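Workshop notebook, February, just after lunch

Good morning's work on the shape toy job. I finally sat down with the maple-looking board from the offcuts rack and I'm so pleased with how it has come up! I didn't have high hopes when I pulled it out, as it had a skin of old wax on one face and a coffee ring on the other, but a card scraper and an hour of patience did it. The grain has a faint wave to it, and there are darker streaks running along the length that I'd completely missed under the wax. Pale wood shows off bright plastic better than anything else we've tried (the green felt was a mistake, I admit it).

It's glued up from planks. I ran a fingernail along the long seam and couldn't feel a step anywhere, so whoever did the glue-up knew what they were about. Weighed it on the parcel scale while I was there: 615 g. Lighter than I'd guessed.

Job in hand, for anyone picking this up after me: Favik want a play board to go with their shape sorter, something children can lay the blocks out on before posting them through the lid. Flat, no rim, edges safe for small hands. They've asked for 50 to start with and the Skerkosura nursery gets the first lot.

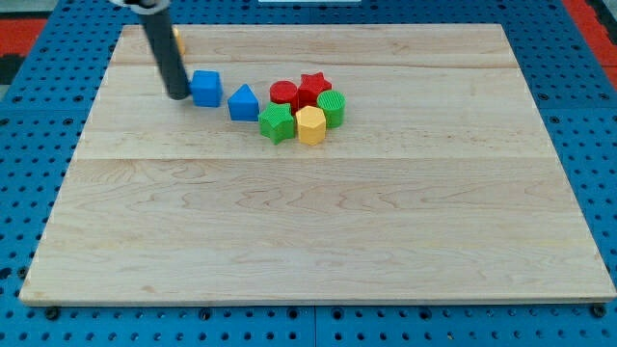
Spent a while just moving the blocks about on the wood, which sounds like skiving but was really useful. Plastic on bare scraped maple slides beautifully. Too beautifully, perhaps: a gentle push sends a block a good way further than you meant. I like it, but a two-year-old will have the lot on the floor in seconds. Tried a thin coat of hard oil on the underside corner as a test and it grips a touch more. Will do a proper patch tomorrow and leave it overnight before judging.

The other thing I noticed is the sound. On the thick board each block gives a lovely low knock when you set it down. On the thin one we cut last month it was more of a clack. I'd never have thought of that as something to design for, but now I've heard it I don't want to go back! Note to self: keep the thickness even if it costs a bit more timber.

Edges. The front edge still has its hard corner. I want to take it down with a small round-over, 3 mm perhaps, then sand by hand. Watch the end grain, it'll go fuzzy if you hurry it. Tzavaras wrote in with a price for having the whole batch routed at their place, 2,867 all in, and it's a fair figure, but I'd love to do the first dozen here so we learn where the trouble is.

Washing: wiped the blocks over in warm soapy water first thing and dried them on a tea towel. No colour came off on the cloth. The board got a barely damp wipe only. Please don't put it under the tap, a glued-up piece won't thank you for it.

Odds and ends

The tin of oil on the Plunden shelf is nearly empty, enough for the test patch and not much more. Have put it on the list.

Sandpaper drawer has been sorted by grit. It took me over 42 minutes and I would be very grateful if it stayed that way for at least a week.

Still undecided about size. The blocks have plenty of room as it is, and I keep wondering whether a narrower board would sit better on a low nursery table. Might cut a cardboard one to the smaller width and push things round on it before touching any more wood.

Also want to try a shallow groove along one long side, where blocks could stand in a row. Could be brilliant, could be a crumb trap. Scrap piece is marked up and waiting by the router table.

Next: oil patch, round-over on the near edge, cardboard mock-up. Kettle first.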